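Jornaren Robotics Club Member Guide
Section 4: Recording a Clothes-Handling Session

Revised Sunday, January 2, 2022, by Kusum Maurya

1. Charge both hand-held grippers before you start.
2. Check the screws along the linkages and tighten any that turn by hand.
3. Open a new session in Tromlow and enter your member number.
4. Start with the mixed pile. Bring the gripper in from above and stop over one garment. 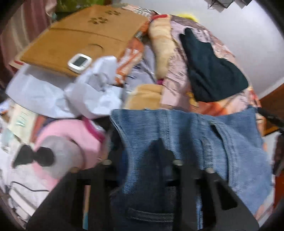
Figure 4-1. Gripper over the jeans in a mixed pile.

5. Close the fingers on a single layer of cloth. Lift slowly, then set the garment down on a clear part of the bed.
6. Move on to the single-garment task. Lay the jeans crosswise, with the waist to the left and the legs to the right.
7. Hold still for a moment with the fingers open, then begin the fold.

Caution: Keep your own fingers away from the linkages while the gripper is closing.

Note: A session ends at 90 takes. The club set stands at 2,114 takes, and Decha Rojanasak reviews each upload. 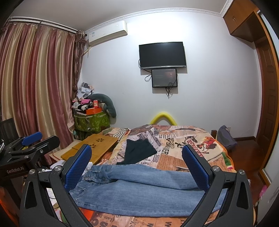

What should I do if I drop the garment during a fold?
Stop the take, mark it "dropped" in Tromlow, and lay the garment out again from step 6. Dropped takes stay in the session and should not be deleted.

8. Close the session and upload it the same day.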